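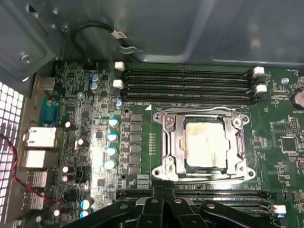
Cleaning old thermal paste off a server CPU without taking it out of the socket

I have a second-hand tower from the Arnulholm surplus sale, a green board in a grey metal case with one CPU socket and memory slots on both sides of it. The heatsink is off. The lid of the processor is covered in old paste, pale yellow-brown, and I would like to clean it in place. The machine idled at 18 degrees above what the seller quoted. Is it safe to leave the retention frame closed while I wipe, and do I need to take the board out of the case?

Posted by Betancur

Leave the frame closed. The load plate keeps the processor from shifting and covers the edges of the socket, where you least want debris. The board can stay in the case.

Disconnect the mains lead, hold the power button in for 5 seconds, then lay the case flat. Lift off the bulk of the paste with a plastic card, working from the edges of the lid towards the middle. Finish with isopropyl alcohol on a lint-free cloth. Dampen the cloth, never the processor. Change to a clean part of the cloth after each pass, otherwise you are only moving the residue about. Stop when the cloth comes away unmarked. A faint stain in the metal does no harm.

Clean the base of the heatsink the same way. Apply fresh paste, and tighten the heatsink screws in a diagonal order, a couple of turns each.

Check the memory slots near the socket before you refit anything. Flakes of dry paste fall into empty ones. Hold the case on its side and use a hand blower.

Posted by Lilus

Agree with the above. I would only open the frame if paste has gone under the load plate. If it has, raise the levers slowly and lift the processor straight up. Bent contacts cannot be put right with a cloth.

Mine took 11 wipes. Kitchen roll leaves fibres.

Posted by Kendine

just use alcohol, worked for me

Posted by user956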